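Usem a toalha boa

A minha avó tinha uma toalha que só saía da gaveta no Natal e quando vinha o padre. Quando ela morreu, a toalha passou para a minha mãe, que a guardou noutra gaveta, com um saquinho de alfazema em cima, e depois passou para mim. Deve ter ido à mesa menos vezes do que eu fui ao dentista. No ano passado abri-a para a mostrar a uma prima e tinha amarelecido nas dobras, umas riscas cor de chá que nem o sabão azul tirou. Fiquei com uma pena enorme daquele linho todo, tanta coisa boa à espera de uma visita à altura!

Desde esse dia ponho toalha todos os dias, e é disso que venho aqui falar, que já maço toda a gente lá em casa com o assunto.

Começo pelas desculpas, que as conheço todas porque as dei durante anos. A toalha suja-se. Pois suja, e lava-se. Dá trabalho a passar, dizem-me. Eu não passo. Estendo bem esticada, dobro ainda um bocadinho húmida e pronto, vai assim para a mesa e quem quiser reparar nas rugas que repare (a minha cunhada repara sempre). Depois há a conversa do individual de plástico, que é mais prático, que se limpa com um pano. É verdade. Também é verdade que cheira a plástico quando lhe pomos um prato de sopa em cima, e que ao fim de uns meses tem os cantos a enrolar para cima e uma mancha de molho de tomate que há-de ir connosco para a cova.

A primeira toalha que comprei para usar a sério veio de uma lojinha em Arboleda, de uma marca chamada Piltitz que eu não conhecia e que me pareceu cara para o que era. Hesitei, saí, dei a volta ao quarteirão, tornei a entrar. Já levou com vinho, com café, com caril (o caril é o pior, fica o aviso) e com uma vela que alguém deixou tombar em março. Tem um buraquinho ao pé da bainha que cosi mal e porcamente com linha de outra cor. Gosto mais dela agora do que quando a tirei do embrulho, e não consigo dizer o mesmo de quase nada que tenha comprado na vida.

Claro que há dias em que a mesa é secretária, oficina e depósito de correio, e aí lá se vai a cerimónia. Mas reparei que, com a toalha posta, arrumamos a papelada mais depressa. Ficamos também mais tempo sentados. O jantar, que antes se despachava em pé ou com a televisão a berrar, passou a ter uma segunda parte em que se descasca fruta e se diz mal dos vizinhos. Não juro que seja da toalha. Pode ser da idade.

E a toalha não pede banquete nenhum, que é outra ideia que me irrita. As pessoas acham que, para a pôr, é preciso assado no forno e copos de pé, e com isso ficam as gavetas cheias e as mesas peladas. Um pãozinho ainda fechado no plástico amarrotado, com a sua etiqueta amarela a meio e a côdea dourada a espreitar por baixo, pousado numa toalha branco-sujo de trama bem marcada, já me parece um lanche com alguma dignidade. É pão de pacote, pois é, e depois? Falta só uma manteiga como deve ser, e disso falo noutro dia, que tenho muito a dizer sobre manteiga. 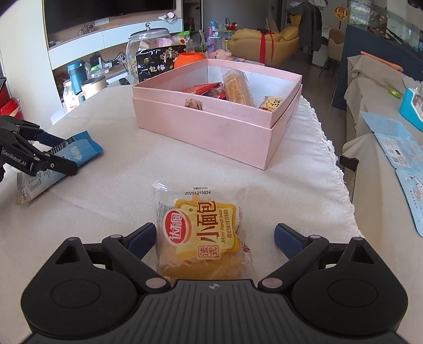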